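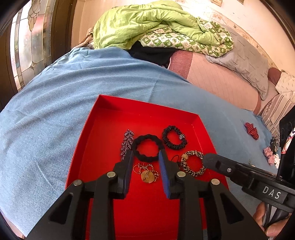 1/20/19

I finally sorted my hair things this weekend. They had been living in a drawer, two coat pockets and the bottom of my gym bag, and every morning I ended up using the same plain black scrunchie because it was the only one I could find.

I dumped everything out on the bed and went through it. Stretched-out elastics went in the trash. Bows got their own pile, mostly red ones, polka dots and gingham. I don't wear them much outside of summer, but I'm keeping them.

The rest is going in a shallow red box. I like that it has low sides, so I can see what's in it without digging. The leopard scrunchie stays, and so does the beaded tassel clip, which I bought at Vemau for 290 and have worn 3 times. It's heavy and it slides if my hair is clean — second-day hair works better.

The gold necklace with the round pendant isn't a hair thing, but it kept getting tangled with my other chains, so it lives in the box now too.

I looked at a divided organizer from Trarkero and decided against it. The compartments were too small for a scrunchie. If the box is a mess again by March I'll reconsider.

Next weekend is the scarf shelf.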